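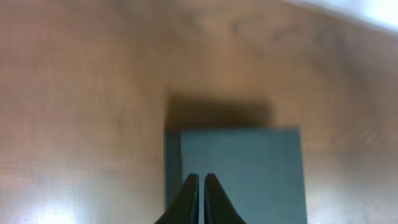 Grikberg High School Athletics, Scoreboard and Timing Support

Ticket 212
Opened: 11/05/2021
Reported by: Ehsan Tabrizi, press box
Site: Pacheco Field
Status: Closed

Problem
Play clock at the north end zone stops at 13 and holds there until the operator resets it. Game clock and south play clock run normally. First seen in the second quarter of the Dredov game. Officials kept the play clock on the field for the rest of the half.

Log
Restarted the control console. No change.
Swapped console channels. Fault stayed with the north clock.
Checked supply voltage at the north pole. Reads normal with all segments lit.
Moved the receiver from the south clock to the north clock. North clock counted down from 25 and from 40 without stopping. South clock, with the north receiver fitted, froze at 13 on the second run.
Opened the north receiver. Corrosion on two pins of the data connector. Cable gland on the housing was not fully tightened, probably left that way after the September repaint.

Fix
Fitted the spare receiver from the Plalov kit and set it to channel 12. Replaced the gland and sealed the housing. Ran 200 countdowns with the stadium lights on, no stops.

Follow-up
Old receiver tagged for repair, do not return it to the kit. Order one spare before the playoffs. South clock gland still needs to be checked. Play clock operator to report any further freeze under this ticket number so it can be reopened.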